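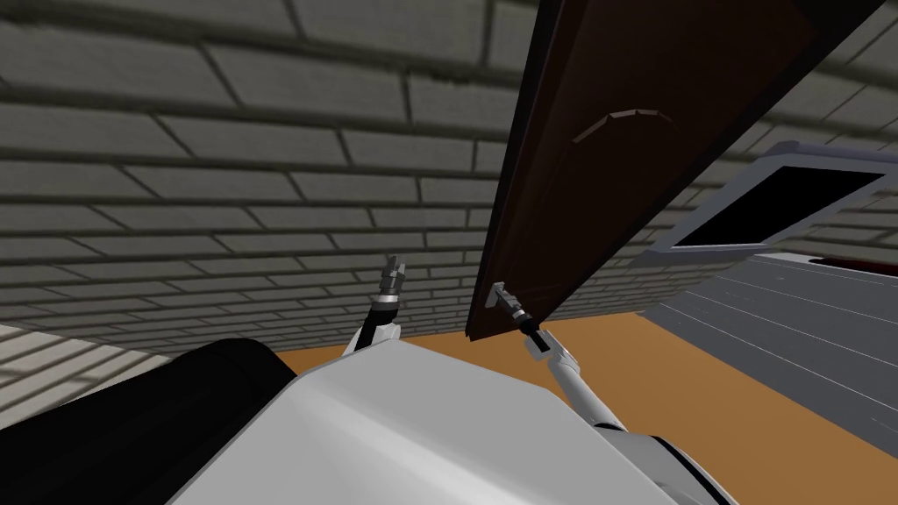
Brown door, grey brick.

I moved to Bruvton in May, and one thing I did not think about before signing the lease was noise. My old place was on a quiet street. The new one is on the second floor over a bakery, and the mixers start well before light.

The first thing I tried was earplugs. I bought a box of 30 pairs and used most of them. They worked fine for the mixers, but I slept through my alarm twice, so I went back to looking at the room.

Most of the noise came in under the bedroom door. There was a gap you could slide a magazine through. I put on a door sweep from Jellidero, the hardware store on the corner, and it took longer to find my drill than to do the job.
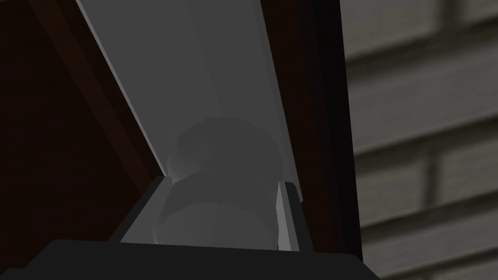
The window was harder. The frame is old and one side has dropped a little, so the foam tape I bought first would not close up the high corner. I took it all off and used rope caulk, which is ugly but goes where you push it. A neighbor told me she paid $670 for an inner window panel and likes it. I may do that next year. For now the caulk is good enough.

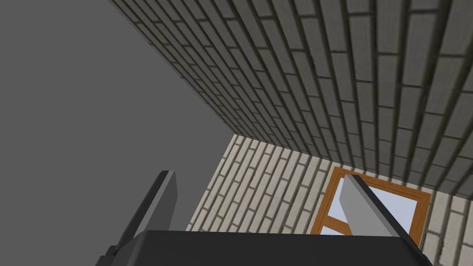

The two brick walls, dark and light.

I also moved the bed. It had been against the wall I share with the stairwell, and footsteps came straight through the headboard. It now sits across the room, next to the closet. I lost a good spot for the lamp. 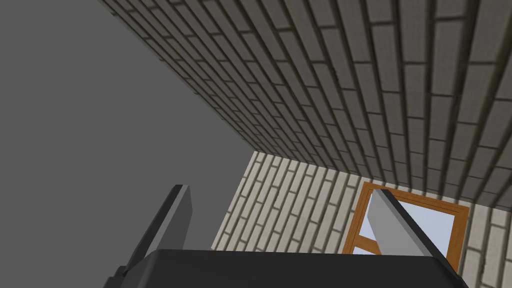

Curtains did less than I hoped. I got a heavy pair on sale for $178 and they keep out the streetlight, but I can't hear any difference with them open or closed. I would skip them if noise is your only problem.

All told it took six weekends, with a lot of waiting for parts. I still hear the bakery, mostly the delivery truck when it backs in. I sleep until seven most days now.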